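Modupe Igwe
@modupeigwe

1/ My landlord's new property app, Cluststead, sent me a "home efficiency score" this morning. I got a 2. Out of what, it doesn't say. Let's talk about these scores, because I don't buy it.

2/ I've lived in this apartment through two managers and one flood. The windows leak. The radiator bangs at 4 a.m. And the app wants me to "consider shorter showers."

3/ I asked support what goes into the number. Answer: "a range of lifestyle and building signals." Okay. Which ones? I asked again. They sent me the same sentence with a smiley on it.

4/ My neighbor Anas Chidiac is one floor up, same layout, same windows. He scored 30. He runs a space heater all day with the door open. I like Anas, but come on.

5/ The upgrade plan costs 400 a year and "unlocks insights." So the score is free and the explanation costs money. I used to sell gym memberships, I know what that is.

6/ Somebody will reply that measuring is better than not measuring. Sure, if you measure something. My kitchen scale measures. This thing has never been in my kitchen.

7/ Also, who sees it? The terms say "partners." I read all 20 pages on my lunch break and the partners are never named. If my rent goes up in September I'd like to know whether the 2 had anything to do with it.

8/ And every one of these companies talks about the home of the future. Fix the window first.
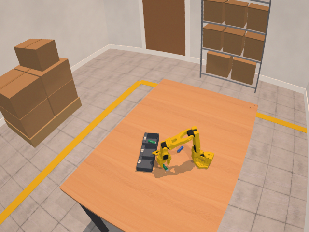 Yellow robot arm over a wood table, computer render.

9/ Replying to a few of you: no, I can't opt out. The maintenance request form is inside the app now. I checked.

10/ Yes, I put in a request for the window. Status: "received." I'll post if anyone shows up with caulk.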